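Home | Lists | Archive | Search | Log in
Thread view | Previous | Next
4 replies | 1 share

List: hand-tracking
Subject: Re: wrist tags vs. paper stacks, first numbers
From: Daniyal Sethi
Date: Sep 22, 2020

Tharun Ramasamy wrote:
> We want to add the office paper task to the Undeck set before we
> train again. My worry is the wrist pose. When a person squares up a
> thick stack, both wrists roll and the tags turn away from the head
> camera. Do you have any numbers on how often we lose them? And does
> the band alone do the job, or do we need the tag on the hanging unit
> too?

Hi Tharun,

Yes, I ran it last night. I used 3000 frames from the paper sessions, picked at random, and left out anything where a hand was fully out of view.

With the band tags only, 1102 frames had no usable pose for at least one wrist. When I added the tags on the lower units, that dropped to 200. So the answer to your second question is that we need both. The band alone is fine for picking up a single sheet, but it does badly once the palms turn up under a load.

I also checked the pose error against the Rukholm rig on 1000 frames where both systems had a fix. The position error was about the same with either tag set. Rotation was worse with one tag than with two, as we expected. Most of the bad rotation came from frames where the only tag left was seen at a steep angle. I would throw those out and fill the gap from the frames on either side. The Aston filter does this already if you set the angle limit.

One more thing on the labels. The sheets have department names written on them in marker, and the policy may learn to look for the marker and ignore the edge of the stack. Rondonuwu saw something like this with boxes in April. I would mix in blank stacks before we train.

Two frames from the paper task, so you can see the wrist angles I mean:

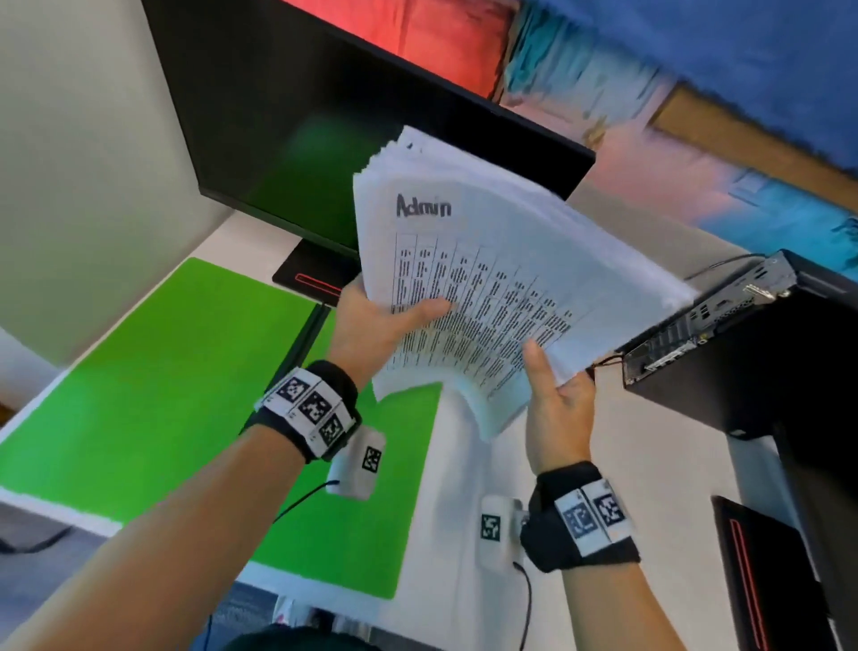
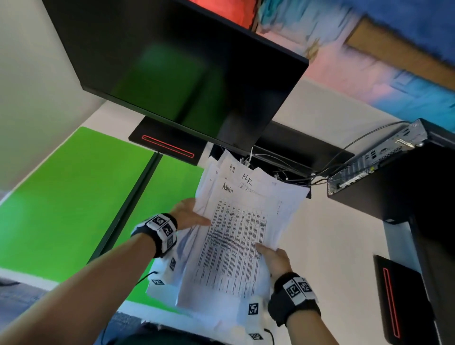 NEXT STEPS

1. I will rerun the count with the angle limit on and send the table to the list.
2. Can you send me the tag size you used in the config? Mine may be off by the width of the white border.
3. We still need to decide what to do with frames where the paper covers a tag partway. The detector mostly drops them, but a few come back with the wrong ID - I have kept those in a separate folder for now.

Daniyal

Reply | Reply to all | Forward | Report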